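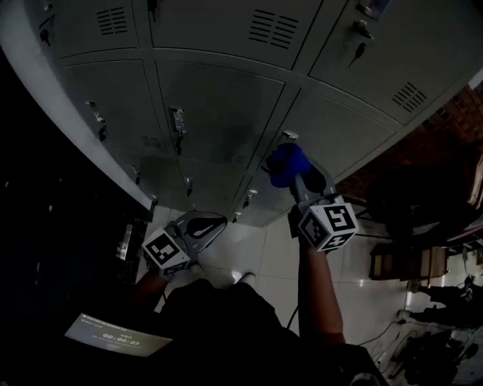
15 August 2026. Second madder vat of the summer, and the color is finally moving! I had the Huanca fleece scoured and mordanted last night, 300 g of it in two mesh bags, and this morning the root went in at equal weight after an overnight soak. The alum lives in the gray lockers with the vent slots, along with the tartaric acid and the last of the iron. Please weigh alum out there and bring over only what you need, I found crumbs of it by the sink again.

Bath notes. Rain water this time, 800 ml short of full so the bags could move. Brought it up very slowly (over two hours, I timed it against the kettle) and held it just under 65 C. The April vat went over 75 and we got that sad brick brown on everything, so I sat next to the thermometer like a hen. First bag out at 40 minutes: a soft coral, really lovely, a bit pinker at the tips. Second bag still in as I write, and it is going properly red. Red!!

Chalk: a pinch, stirred in at the start. Azlan thinks I should have used double. He may be right, our rain water is very soft, and the Tolcombe sample he did with tap water beats mine for depth. Will split the next lot and try both.

Exhaust bath: do not pour it away. I want to run the Cascombe yarn through it, the singles that came out too thin for the blanket. Should give a peach, maybe apricot if we leave it overnight.

Odd thing, the locks from the Ziso ewe took the color much darker than the rest of the bag. Same mordant, same pot. Coarser fiber? Leftover grease somewhere? Tied a blue thread on them so they don't get carded in with the others before I have had a good look in daylight.

To do
rinse bag one once it has cooled in its own liquor
light test strips on the south window, half covered
order root, down to 428 g
ask Azlan for his tap water numbers
new lid for the big pot, the handle wobbles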